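스텐 선반에 파란 박스 쓰는 창고, 라벨이랑 재고 위치 관리 어떻게들 하세요?

작성자 콩나물국밥 | 창고·정리 게시판 | 2023/03/16 | 조회 600

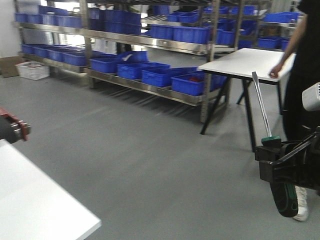 스텐 선반이랑 파란 박스

안녕하세요 급해서 두서없이 씁니다. 작은 부품 소매 하고 있고요 (문고리, 경첩, 나사 이런거) 창고는 선반에 플라스틱 박스 올려서 씁니다. 작년 9월에 품목이 확 늘면서 박스가 다 똑같이 생겨서 뭐가 어디 있는지 저만 압니다. 제가 쉬는 날이면 직원한테서 전화가 계속 와요. 며칠 전엔 저 병원에 있는데 경첩 어딨냐고 두 번.

지금까지 해본거
- 박스에 종이 붙이고 테이프 : 한 달이면 다 떨어짐. 모서리부터 말려 올라옴
- 매직으로 직접 쓰기 : 품목 바뀌면 지우기가 너무 힘듦. 지운 자국도 지저분
- 엑셀에 위치 적기 : 처음 2주만 했습니다... 그 뒤로는 안 맞아요

궁금한 건요. 라벨을 박스에 붙이는게 맞는지 선반에 붙이는게 맞는지. 그리고 품목명을 써야 되는지 번호를 써야 되는지. Stondby라는 재고 앱을 추천받았는데 월 요금이 있어서 망설이는 중입니다. 그 돈 낼 만한가요? 품목은 600개쯤 됐었나 아니고 딱 600개네요 방금 확인함. 직원은 저 포함 5명이고 컴퓨터는 다들 별로 안 친합니다.

바코드 스캐너까지는 생각 없어요. 되도록 돈 안 드는 쪽으로 부탁드려요. 다음주에 재고조사라 그 전에 뭐라도 해놓고 싶습니다.

서랍장수

선반에 붙이세요. 박스는 움직이고 선반은 안 움직입니다.

저희도 비슷한 규모로 시작했는데 순서만 적어볼게요.

먼저 선반에 주소를 줍니다. 랙은 알파벳, 단은 밑에서부터 숫자, 칸은 왼쪽부터 숫자. 그러면 A-1-3 이런 식으로 나와요. 밑에서부터 세는 이유는 나중에 위로 단을 추가해도 번호가 안 밀려서. 왼쪽부터는 그냥 취향인데 한 번 정하면 전 랙이 똑같아야 됩니다. 반대편에서도 꺼내는 랙이면 어느 쪽이 앞인지 꼭 정해두세요, 저희 이거 안 정해서 한참 고생함.

박스에는 품목 번호만. 종이+테이프 말고 카드 꽂는 투명 홀더 쓰세요. 저는 Corkard에서 나오는 40개 묶음 씁니다. 붙이기 전에 알콜로 한 번 닦고 하루 두세요. 바로 카드 꽂으면 접착이 덜 된 상태라 밀립니다. 박스 재질이 PP면 일반 접착은 잘 안 붙으니까 밑면에 재질 표시 확인해보시고, 안 붙으면 집게형으로 가세요.

품목명이냐 번호냐는 둘 다 쓰되 번호를 크게. 이름은 사람마다 다르게 불러요. 저희는 같은 나사를 셋이서 다 다르게 불렀습니다. 번호 밑에 작은 글씨로 이름, 가능하면 실물 하나를 카드 옆에 테이프로 붙여두면 새로 온 사람이 빨리 찾아요. 나사류는 규격(지름x길이)을 이름보다 앞에 쓰세요.

그리고 위치표는 엑셀 말고 종이로 뽑아서 창고 입구에 걸어두세요. 바뀌면 그 자리에서 볼펜으로 고치고 금요일에 한 사람이 엑셀에 옮기는 걸로. 매번 컴퓨터 앞에 가야 되면 아무도 안 합니다. 볼펜은 끈으로 묶어두시고요 안그럼 사라져요.

자리 배치는 많이 나가는 것부터 허리~가슴 높이, 무거운 건 맨 아랫단, 잘 안 나가는 건 위. 이건 재고조사 끝나고 해도 됩니다. 재고조사 전에 위치까지 바꾸면 숫자가 꼬여요. 다음주면 선반 주소 붙이는 것까지만 하세요.

재고조사는 두 명이 한 조로, 한 명이 세고 한 명이 적고. 끝난 칸에는 색 스티커 하나씩 붙이면 두 번 세는 일 없습니다.

초보사장77

걍 앱 쓰세요 저도 Stondby 쓰는데 편해요. 무료 체험 있을걸요? 예전엔 있었는데 지금은 모르겠네요. 박스 색을 종류별로 다르게 사는 방법도 있어요. 나사는 빨강 경첩은 노랑 이런식으로

Gudrun Diekmann

독일에서 철물점 하다가 한국 온 사람입니다, 맞춤법 양해 부탁해요.

위에 서랍장수님 말씀 대부분 동의. 다른 의견은 색깔. 박스 색으로 종류 나누는 건 저도 Mayrhofer 창고에서 일할때 해봤는데 나중에 같은 색을 못 구해서 무너졌어요. 한 가지 색 박스로 쓰고 카드 색만 바꾸는 게 쌉니다. 색종이에 인쇄하면 끝.

앱은 제 생각에 아직 필요 없음. 종이로 세 달 해보고 그게 지켜지면 그 때 앱. 종이로 안 지켜지는 규칙은 앱으로도 안 지켜져요, 돈만 나갑니다. 그리고 앱 넣을 때 어차피 선반 주소가 필요하니까 지금 하는 일이 버려지지 않아요.

하나 더. 같은 품목을 박스 2개에 나눠 담으면 뒤쪽 박스 카드에 "예비"라고 크게 쓰세요. 앞에 것이 비면 뒤 것을 앞으로 당기고, 그 빈 박스에 있던 예비 카드를 주문함에 넣는 방식. 주문 까먹는 일이 많이 줄었어요. 앞뒤로 놓인 박스는 뒤에 게 안 보여서 재고조사 때 제일 많이 빠집니다. 꼭 당겨서 확인하기.

선반 라벨은 자석형 추천하고 싶은데 스텐은 종류에 따라 자석이 안 붙어요. 냉장고 자석 하나 가져가서 대보고 사세요. 저는 안 대보고 샀다가 Dredivstead에 전부 반품했습니다. 배송비는 제가 냈고요.

콩나물국밥 (작성자)

와 답변 감사합니다. 방금 냉장고 자석 대봤는데 안 붙네요 ㅋㅋ 살뻔했어요. 일단 홀더 한 묶음만 주문했고 선반 주소는 내일 아침에 직원이랑 같이 붙이려고요. 예비 카드는 재고조사 끝나고 해볼게요. 서랍장수님 혹시 랙 번호표는 어느 정도 크기로 뽑으셨어요? A4 반 정도면 되나요

서랍장수

네 반이면 충분해요. 랙 끝 옆면에 붙이세요 통로에서 보이게. 칸 번호는 그것보다 훨씬 작아도 됩니다 명함 크기 정도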